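Trallow Neighborhood Association
Minutes of the June meeting

The meeting opened at 7 p.m. in the Clevport branch library. The minutes of the May meeting were approved with one correction: the drain repair is on Olmedo Street, north side.

1. Clothing swap
The swap will go ahead in September. Members agreed to a limit of 2 bags per household. Shirts should come clean and folded. Coats will be taken this year -- last year they were turned away at the door.

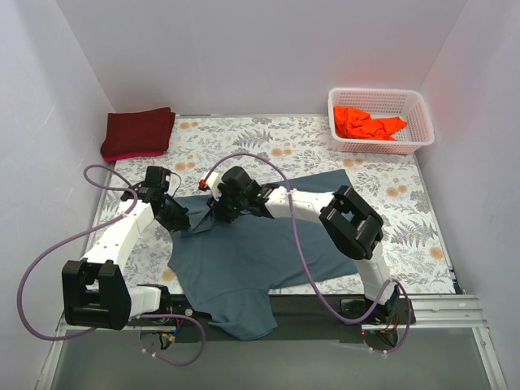
A gray-blue T-shirt on the floral mat.

Flyers: 400 to be printed, the same as last year. The school has asked for a stack for its front office.

2. Olmedo Street parking
The city has replied to our letter. It will repaint the curb but will not add a loading zone. Several residents said delivery trucks still block the crosswalk in the morning. A second letter will be sent with a list of times.

We use cookies to remember your settings. By continuing to use this site you accept our cookie policy. Accept | Manage

3. Money
The balance stands at $316 after the library room fee. A request for $300 toward new benches at Zutari Park was put off until the fall -- the quote does not include delivery.

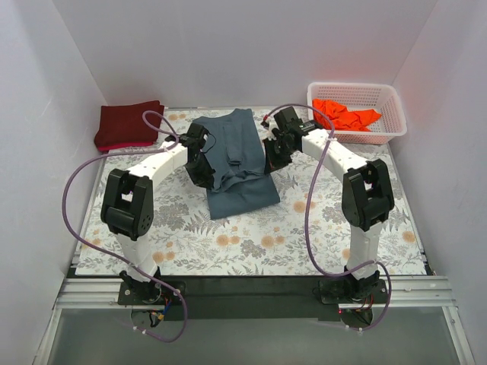 Posted by the Minutes Secretary

4. Other business
The streetlight outside the laundromat is out again and has been reported. The key to the notice board is missing. Anyone who has it should return it to the library desk.

The meeting closed at 8:25 p.m. There is no meeting in July.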